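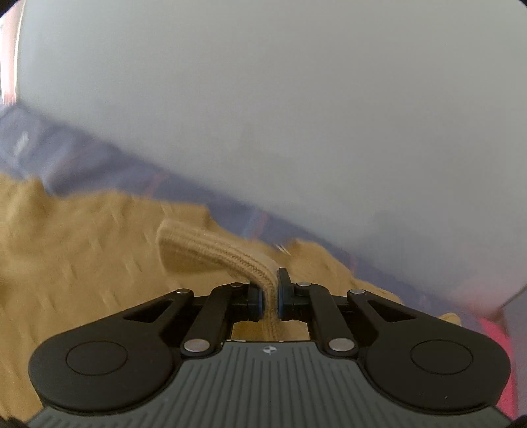

How many sweaters do you need to get through a winter? Five, if one of them is a cardigan and you do laundry like a normal person.

I had eleven. Wore four. So this is my sweater thread, going fast bc I have to leave for work in a bit

1/ Background. Every February I swear I'm done buying knits and every fall I forget I swore that. This year I put myself on a budget. 300 dollars for the whole season, coats not included, tights not included (tights never count)

2/ First thing I bought was a Tornis crewneck. 55 dollars, charcoal, merino mix. Boring. Wore it to the office, to my sister's, on a plane. No pilling under the arms yet, which for me is a record

3/ Second was a Grumik turtleneck and ugh. Cute on the hanger. Neck so tight I lost an earring getting out of it. Sent it back, they kept 7 bucks for shipping. Read the return page first ppl

4/ Sizing, since someone asked under my last thread. Tornis runs long in the sleeve. Grumik runs short everywhere. Pladar is true to size but boxy, so if you want it tucked into a skirt go down one

5/ Speaking of Pladar. Their mock neck was 32 on sale and I got the forest green. Green is not my color, or so I've been told since middle school. Wore it anyway with gold hoops and a darker lip. Three compliments before lunch. Middle school was wrong

6/ What I look for now in a cardigan. Has to close all the way without pulling at the bust. Has to fit under my good coat without making my arms into sausages. Pockets nice but they sag, I can live wihtout

7/ Length matters more than I thought. Hip length with jeans, fine. Hip length over a midi dress, I look like I borrowed it from a teacher. For dresses I want it to hit right at the waist. Or go full long and belt it

8/ Color. If all your pants are black, and mine are, the sweater is doing all the work. Get one warm color. Mustard, rust, brick, whatever you can stand near your face. Try it by a window not in the fitting room, that light lies

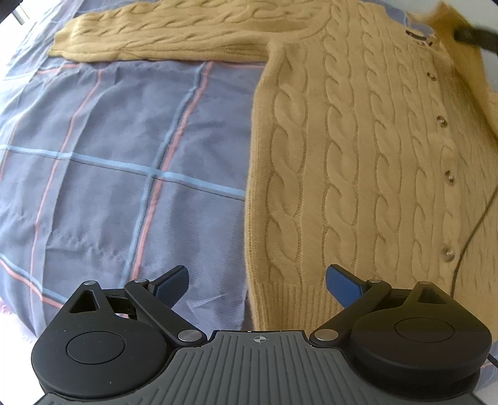 9/ Outfits I've repeated to death

Chunky cardigan + white tee + straight jeans + ankle boots. Weekend uniform

Crewneck + collared shirt under it + black trousers. Meeting clothes, takes two minutes

Mock neck + plaid mini + opaque tights + loafers. This one is for dinner, or when I want to feel like I have a personality

10/ The splurge. Paracha wrap sweater, cream, so soft I was mad about it. Full price way over what I had left. Sat in my cart for weeks. Came down 40 percent and I grabbed it on my phone in line at the pharmacy. Spilled coffee on the cuff the first day. Got it out w dish soap and cold water, blot dont rub

11/ Care stuff quick. Fold, don't hang, hangers give you shoulder bumps. Cheap sweater comb beats the electric shaver, mine chewed a hole. I wash after every four or five wears unless there was garlic involved. Dry flat on a towel, flip it once

12/ What went out the door: two acrylic ones that sparked every time I got out of the car, a striped one with a stretched neck, the pink fuzzy one that shed on everybody I hugged, and a tunic from a phase I won't discuss. Clothing swap took most, the stretched one is a dust rag now

13/ Still on the hunt for: a navy V-neck that isn't too deep, and a short sleeve knit for spring that doesn't cling. If you have one you love tell me the brand AND the size you took, pls, the size part is what I need

14/ Oh and someone dm'd about layering w/out bulk. Thin silk-ish tank, not a cotton tee. Cotton bunches at the waist. Also push the sleeves up before the coat goes on and pull them down after, saves the wrestling

15/ ok I'm late. Typos stay. Will post the Paracha on me when I get a decent mirror, and the skirt everybody keeps asking about is thrifted so no link sorry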